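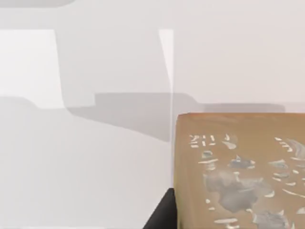

# Wrist camera losing the block on approach, sim and real cell

**tinny_mark2**
2 April 2021

Single-arm cell, parallel gripper, camera on the wrist looking past the fingers. It picks blocks off a flat table and stands them in a fixture. The vision runs on a Brumel box. We keep a simulated copy of the cell in Triretti so we can change paths without stopping the real one.

Problem is the last part of the approach. The blocks have markings on the face and the Brumel job finds the face edge first, then uses the markings to decide which way up it is. From 600 mm back it's fine. Once the arm gets in close the edge find starts jumping, and it wants to lock on to the edge of the gripper's own shadow. Sim does it too, which at least means I can look at it with a cup of tea.

Gripper was swapped for one with a bigger body in November. Before I start fiddling with thresholds, has anyone had this? Light is one fixed LED bar at 3000 K, mounted up high behind the arm.

---

**saltbushcontrols**

Leave the thresholds alone for now. Light behind the arm means the arm is always between the light and the part on the last bit of travel. Bigger gripper body, bigger shadow. Move the bar around to the side, or put in a second one on the other side and run both dimmed.

What's the exposure set to? Fixed or auto?

---

**tinny_mark2**

Auto. It was auto when I inherited it.

---

**saltbushcontrols**

There's half of it then. When a dark finger comes into the bottom of the view the auto exposure opens up and the pale table blows out. Lock it.

---

**glovebox_gary**

I'd go the other way and do the face find further out, store it, and drive the last stretch blind. The block isn't going anywhere. We had a Zundusmont packing cell that did this for years. Take the picture at standoff, work out the pose, go and get it. No camera work under the fingers at all.

---

**saltbushcontrols**

That works if your hand-eye calibration is good and stays good. If somebody bumps the camera bracket you won't find out until you've got a finger through the side of a part.

---

**glovebox_gary**

So check the calibration at start of shift. Fixed target on the table, move to it, compare, fault out if it's past tolerance. Takes less time than the safety checks.

---

**tinny_mark2**

The bracket does get bumped. It's a bent bit of aluminium with two bolts and it's the first thing anyone grabs when they lean in to clean the table. I'd like to keep the close look if I can, even if it's only a sanity check.

---

**permapendant**

Question about the sim. Are your light and your materials in Triretti set up to match the real cell, or are they defaults? I ask because plenty of people tune vision in a sim where the table is a perfect off-white and the part has whatever texture came with the download. Shadow edges in there are a lot cleaner than anything you'll see on a scratched table with an overhead roller door open.

---

**tinny_mark2**

Light position is measured. Colour of the table is by eye. Part texture is from a photo of a worn block, wrapped on. The markings are pretty ratty, white strokes and flakes on tan, and I wanted it that way because the real ones come back to us like that.

---

**permapendant**

Then I wouldn't use the markings for orientation at all. You'll be chasing them forever as they wear. Is there a chamfer or anything on the block that only exists on one end?

---

**tinny_mark2**

No. Same both ends. Customer is Shiferaw and they won't change the block, I've asked.

---

**glovebox_gary**

Could you ask them to put a dot on it? A paint pen dot on one end costs nothing.

---

**tinny_mark2**

Asked that too. They're thinking about it.

---

**winchandshackle**

Had nearly this on a depalletiser. What I did, in order:

1. Locked exposure and gain with the arm at the closest position, part in view.
2. Masked out the bottom corner where the finger sits. It's in the same spot in every picture because the camera moves with it, so a static mask does the job.
3. Moved the light.
4. Re-taught the edge find with a polarity, so it only takes light table to tan block and ignores pale to grey.
5. Then, and only then, thresholds.

Step 4 made more difference than step 3 for me. Save the job before each one so you can step back.

---

**saltbushcontrols**

I'd put 3 before 1. Otherwise you're locking exposure for a light you're about to move.

---

**winchandshackle**

Fair enough. We had to wait on a bracket so that's the order it happened in. Do it light first.

---

**tinny_mark2**

Went through it this arvo, sim first and then the real cell.

Light is now off to the side on a temporary stand, 745 mm above the table. Exposure locked at the close position. Mask drawn over the finger corner. Polarity set on the edge find.

19 picks on the real cell, no jumps on the edge. Orientation from the markings was wrong on two of them, both on blocks where the print is mostly gone, so permapendant's point stands. The shadow still falls across the table but it doesn't get picked any more.

I've also put gary's target check in at start of shift. Fixed target is a machined button bolted to the corner of the table.

---

**glovebox_gary**

Good. What tolerance did you give it?

---

**tinny_mark2**

Half a millimetre. I'll open it up if it nags.

---

**permapendant**

Update the light position in Triretti while you remember. And write the stand height on the stand.

---

**saltbushcontrols**

Also get rid of that bent bracket. Dowel pins and a proper plate, and a guard over the top so there's something else to grab.

---

**tinny_mark2**

Sim's updated. Height's on the stand in marker. Bracket is drawn up, waiting on plate. Still nothing from Shiferaw about the dot, so for now a block with no readable print goes to the reject tray and gets loaded by hand.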